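Notes - Sorting and folding donated clothes, Lullwood session, Saturday

Start with where we are. The Lullwood room takes in more than 2,000 garments over a season, and T-shirts are the biggest pile. Sille Mikkelsen set up the tables and the order of work. Credit her early.

Next point: find the label before you fold. Open the shirt, look inside, check size and fiber, then decide which stack. People fold first and then have to undo it. Ask who in the room does this at home.
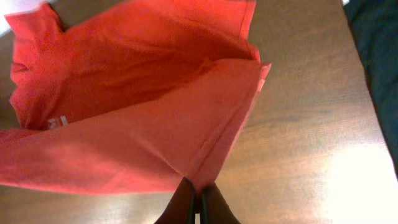
Red T-shirt on the wood table, small white label inside the open fold.

Leave this one up for a minute. Talk about hems. A hem edge that has lifted or frayed a little goes to the mending bin - do not mix it with the ready stack. Printed labels wear down until they can't be read, and then we size by chest width against a shirt we know.

Then the fold itself. Shirt face down, sleeves in, sides to the middle, bottom up to the collar. Two passes with the flat of the hand. Pass the sample shirts along the rows.

Boxes: 100 adult shirts to a box, packed on edge. Londcombe collects at the side door.

Questions, then coffee.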